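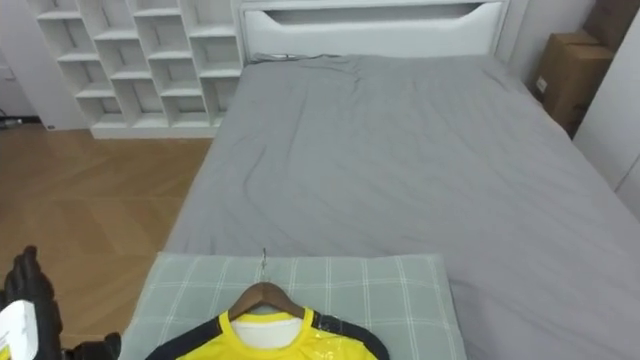 Fengying Long told me that if I wanted to play for Windusitz I'd have to learn the club song first, all 7 verses of it, and that the fourth verse was in a language the club had lost.

"Lost how?" I said, doing up my boots on the clubhouse step.

"Lost like keys. We know the sounds. We sing the sounds."

4 min read

I was twenty-three and new to town and I had never been so happy to be told anything. A song with a lost verse! I'd come up the river on the afternoon bus with one bag and a job at the cannery, and by seven in the evening I was standing in the rain in somebody's spare boots, belting out nonsense with fourteen strangers while the floodlights warmed up.

You should have heard it, though. It started low, down with the front-rowers, and then the wingers came in over the top and the whole thing lifted like a tarp in the wind. I got goosebumps right up to my ears. I still do, and I've sung it in car parks, in a ferry queue, at two weddings and once (quietly) at the dentist.

We were terrible at the actual football, I should say. Our ground sloped so badly toward the creek that visiting teams would laugh when they got off the bus, and then win anyway. Old Ó Dubhghaill, who marked the lines, had a theory that the slope was getting steeper. He'd walk the touchline in his gumboots with a ball under his arm, put it down at the top corner and let it go, and we'd all stop training to watch it roll. What a thing, a ball nobody has kicked, trundling the whole length of a field at dusk! We used to cheer it in.

Then in March we drew Usteo away.

Usteo had a grandstand. Usteo had hot showers and a man with a microphone, and he read out the crowd before kick-off, 746, like he was announcing a birth. I'd never played in front of more than a few utes and a dog. My knees went to custard. Fengying looked along the line of us, all our grey faces, and started the song, right there on halfway, with no warning and in a key that suited only her.

We got through three verses and the crowd was smiling at us, kindly enough. Then we hit the fourth, the lost one, and up at the back of the stand somebody joined in.

It was an old woman's voice, thin and dead on the note. She had every sound we had, only hers had corners on them. Hers were words. I could hear where one stopped and the next began, and I swear the whole team leaned toward her like plants. We ran out of verse and she kept going, two more lines we'd never had, and then she sat down and the referee blew his whistle.

We lost by plenty. I couldn't tell you the score if you paid me! The second the game was over we were up those steps in our studs, muddy to the eyebrows, Fengying in front, and the old woman was folding her blanket.

"What does it mean?" said Fengying.

"Oh, love," she said, and she laughed until she had to hold the rail. "It's how you salt a fish."

We sang it all the way home, with the extra lines.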